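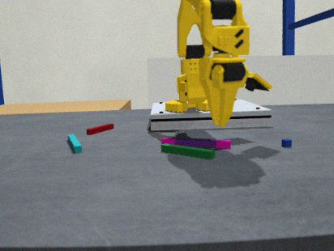
Übung 2: Simulationszelle Handurow einrichten und kalibrieren

Bevor ihr loslegt: Ich hab die Zelle selbst schon zigmal neu aufgesetzt und vergesse trotzdem jedes Mal irgendwas, also arbeitet das Blatt bitte wirklich der Reihe nach durch! Die Szene läuft in Tronik, das Projekt heißt Handurow (liegt im Kursordner, nicht auf dem Desktop speichern).

1. Basis und Nullpunkt

Der gelbe Arm sitzt auf der hellgrauen Plattform, und genau dort liegt auch unser Basiskoordinatensystem. Fahrt alle Gelenke einzeln auf null und schaut im Avram-Fenster nach, ob die Encoderwerte springen. Bei mir stand das Schultergelenk im Januar 58 Ticks daneben, und ich hab einen halben Nachmittag am Greifer gesucht. Offset eintragen, speichern, Szene neu laden.

2. Greifer über dem Tisch

Jetzt den Arm nach vorn strecken und den Finger senkrecht über den Tisch stellen, ohne etwas zu greifen. Die bunten Klötze bleiben liegen, die brauchen wir gleich als Ziele. Geht langsam runter, 23 Prozent Geschwindigkeit reichen völlig.

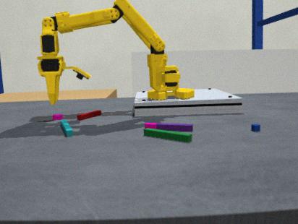

3. Greiferkamera abgleichen

Hier wird's ein bisschen fummelig. In der Greiferansicht muss die Fingerspitze zu sehen sein, sonst stimmt die Montagelage in der Konfiguration nicht (meistens ist dann eine Achse vertauscht). Stellt die Spitze in der Ansicht über einen Klotz und vergleicht mit der Außenansicht.

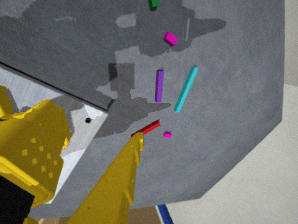 Wenn die beiden Ansichten auseinanderlaufen, dreht bitte nicht wild an allen Parametern gleichzeitig! Erst die Rotation, dann die Verschiebung, und nach jeder Änderung neu laden. Der Schatten vom Arm kann die Farberkennung übrigens ganz schön durcheinanderbringen, also Schwellwerte auch im dunklen Bereich testen.

Abgabe: eure Konfigurationsdatei und das Log mit 4.000 Simulationsschritten, hochladen im Kursbereich Celtincombe.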